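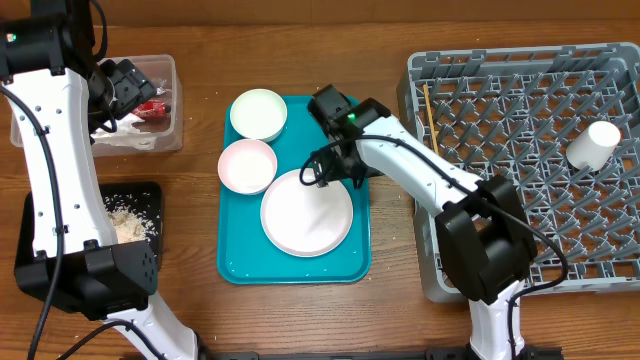 Photo: Declan Goodall

Greenwood Residents' Safety Group – notes from 19th October

I took the notes again, so blame me for the spelling. We had 12 in, plus apologies from Mallora Road.

Last minutes agreed. Then straight on to the protest march and the closure of Gosesine Bridge. Declan said police told him officers will be at both ends from 9 until the crowd clears. I asked about ambulances – still no answer, so I'm writing again.

The petition against the new checkpoint stands at 3888 names, which cheered us all up no end! It goes in next week.

Bus 41 will be diverted on the day. Leaflets to go round the Widix estate, Declan to print.

Next meeting in November, same room.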